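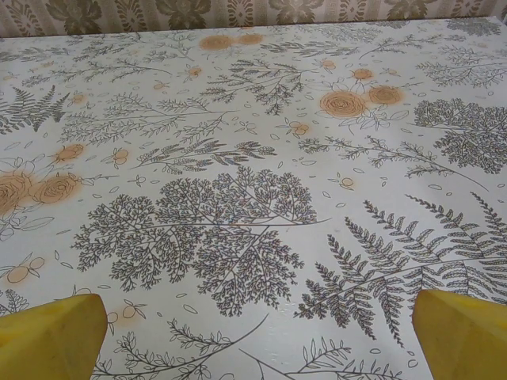 Laltness, 9/14/19

Ulten Finger Set for the Fulik Gripper

If you've had your Fulik for a while, you'll know the fingers do most of the hard living. We print ours in the same mustard yellow we've always used, with blunt, faceted tips, and every set comes as a matched pair so the two sides meet the way they should. Ott Jõgi still checks each pair by hand before it goes in the bag, and he is very fussy - we're glad of it!

Swapping them is a pleasant little job. Open the gripper all the way, switch off the power, and back out the 2 screws on each finger. Slide the new ones on, snug them up gently (it's plastic, so please don't lean on the driver), then run the open and close routine before you pick anything up. Most people are done in around 14 minutes, coffee included.

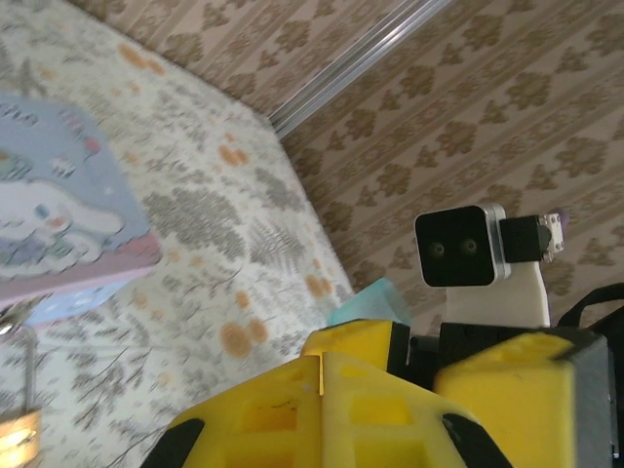 Looking After the Rest

While you're in there, give the twin lenses on the camera module a wipe with a dry cloth, and check that the white bracket underneath hasn't worked loose. Look over the black rubber tips too. We suggest new fingers every 2,000 cycles, or sooner if you spot a crack.

Finger set, pair: $18. Fits Fulik grippers sold from June onward. For the older Nomura mount, write to us first.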